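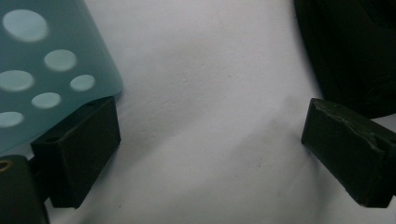

Teal plate, the one with six holes.

August 5, 2026. Workshop, Irkarbridge.

Continued with the dye bath for wool. Justinas left me his recipe for the weld yellow, but he writes it for soft water and ours is hard, so I made my own trials. Skeins of 13 grams each, the Pearce yarn, all from the same cone. Mordant with alum overnight, as before.

Bath A: tap water only. Color came fast and very bright, a bit green in daylight. Sheila likes it. I find it too sharp for the blanket border.

Bath B: rain water from the barrel. Much slower. After 37 minutes still the color of weak tea, so I let it stay for one hour more and went to write the labels. In the end a soft yellow, even on the whole skein except under the tie, where I made the knot too tight. Must tie in a loose figure eight next time. I write this every time.

Bath C: rain water and a pinch of chalk. Between the two, closer to A.

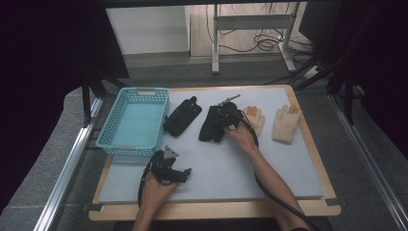
I prefer B, but we need 8 skeins for the border and the barrel has not so much water in it. Trevor suggests to mix tap and rain half and half. I will try it with one skein before I agree.

Question for Rowena: did the Fornero order in October come with the same alum? The powder in the new jar is coarser and does not dissolve so well in cold water. I have warmed it first, and no grains were left at the bottom. The old jar is on the upper shelf, please do not put them together.

Light test started: one thread of A, B and C wound on card, half covered, in the south window. Jalen keeps the list of dates. The madder card from the Bredance samples is in the same window and already paler on the open side, so it can come down.

To do: wash the steel pot, it has a yellow ring. Weigh the rest of the weld. Rinse skein A again, the water was not yet clear after 2 rinses.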